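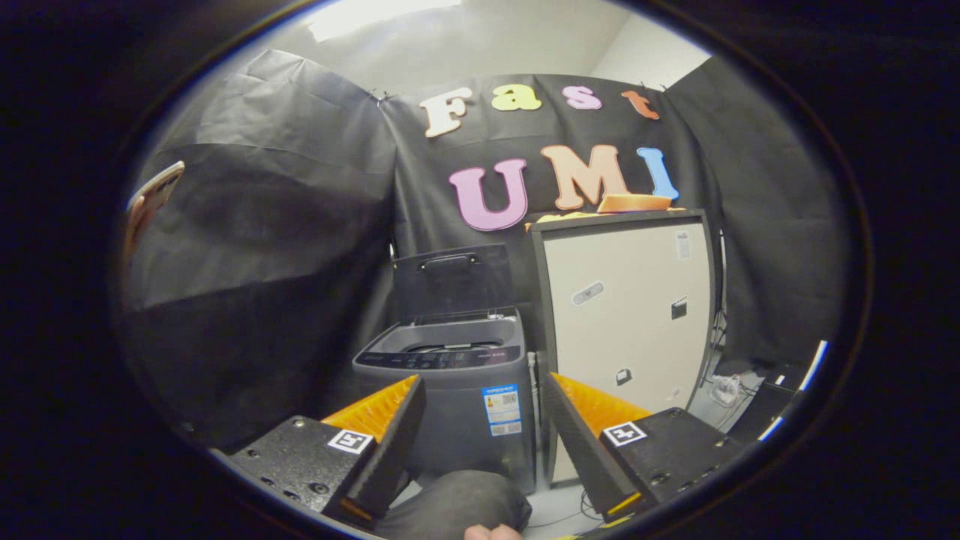

Ten minutes, then get off: Poonam Chaudhary on short plays

Interview by Lilla Bárány

We meet in a cafe, late morning, both of us behind already. Poonam Chaudhary has a bag of scripts with her and a cold she keeps apologising for. She runs Pastutora, the short play night, and the October one is coming at her quickly. She orders toast and doesn't eat it.

The rules first. Ten minutes a play. Two actors at most. Anything you can't carry on yourself, you don't have. "People think the limits are me being strict," she says. "It's the changeover. If you've got a sofa, I've got to move a sofa. I'm fifty-three. I'm not moving a sofa."

She started it after years of stage managing for other people, mostly touring, mostly vans. Long plays, some of them very long. "I'd stand in the wings and think, this was finished before the interval. The story was done. And we'd all go out and have an ice cream and come back for another hour of it."

So, short ones. The first night cost her £600 of her own money and she didn't get it back. Hire of the space, printing, a lighting desk that she says was older than her niece. She won't say how many came. "Fewer than were in it. Put that."

The scripts

This year she had 524 sent in. She reads them all herself, at the kitchen table, pencil only. Does she finish every one? Long pause. "I finish every one that's ten minutes." A lot aren't. She gets full length plays with a polite note. She gets films. Someone sent a sitcom, six episodes, and asked her to pick the best bit.

What does she look for? "Someone wants something on page one. Doesn't have to be big. There was one last year, a woman wants her neighbour to take a parcel in and he won't. That's all it was. By the end I was in bits."

And what puts her off – she's quicker here. Phone calls. Dreams. Two people on a bench. "I've nothing against benches. But everybody's on one. Stand up! Have a walk round." She also dosen't like plays where the characters tell each other things they both know. "As you know, we've been married twelve years. Who says that? I've been married longer and I've never said it."

The room

The space holds 80 and she likes it full and a bit warm. No raised stage. Front row can touch the actors, and once did, a man handed someone a tissue in the middle of a speech. She kept the tissue in for the rest of the run. "The actor wanted it. He'd started to rely on it."

I ask about going bigger. She's been asked, more than once. Pulls a face. "Bigger room, you need bigger voices, then you need mics, then you need a person for the mics. Then I'm back in the van." She'd sooner do more nights in the same size of room. Money is the trouble with that, same as ever. Tickets cover the hire and the actors get their fares and a share, small. She'd like it to be a wage. She says this twice and the second time she taps the table.

New writers

Most of her writers haven't had anything put on before. She rings them, doesn't email. One thought she was selling windows and hung up. She asks for one rewrite and only one. "After that you're writing it for me, and I'm not the audience, I'm at the side holding a torch."

Rehearsal is three evenings. Writers can come to the first and then they're sent home. Do they mind? "Oh, they hate it. I'd hate it. But the actors can't get it wrong in front of you, and they've got to get it wrong for a bit."

Has she written one herself? She has, it turned out to be twenty-five minutes long. She sent herself a rejection. Says it was quite a nice one.

Her phone has gone three times by now. An actor's dropped out of the parcel play, which is coming back this autumn because people kept asking for it, and she needs a new neighbour by tea time. She wraps the toast in a napkin, puts it in with the scripts and is out the door still talking, something about wether I can do a Leeds accent. I can't.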